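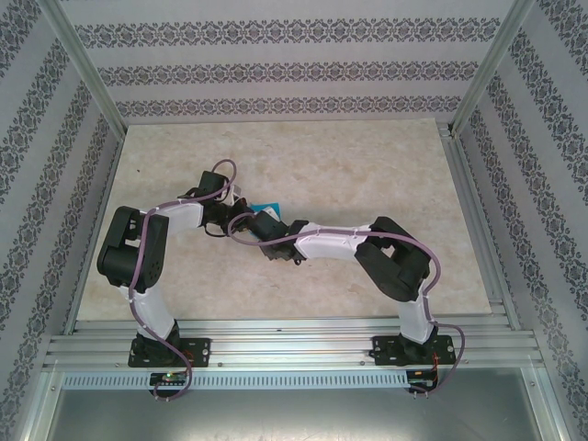
CLEVEX INVITES TO THE BIG SPRING CONCERT IN JELTVILLE

The folk-rock band Clevex invites all friends of live music to its new program "Bread for the Ferryman"! The concert will take place in March at Zorance Hall in Jeltville, the doors open at 7 p.m.

In this program the band will play its second album from the first song to the last one, and after the break - the old songs which the public asks for most often. Before the concert we made a vote among our listeners and received 1,114 letters and messages. The winner is "Salt Road", so it will surely be played, and in the long version with two violins.

As special guests we welcome the choir Tsakiris, 40 voices, with whom Clevex already shared the stage at the harvest festival. Together they will perform 2 songs that were never before played in public.

The hall has 1,030 seats, and roughly half of them are already sold. Tickets can be bought at the hall ticket office and in the Tsakiris music store on the market square. Students and pensioners get a discount. Children under seven enter free, but please take a ticket for them too.

After the concert the musicians will stay in the lobby to sign records and to talk with everyone. Come with your family - we wait for you!

Clevex press service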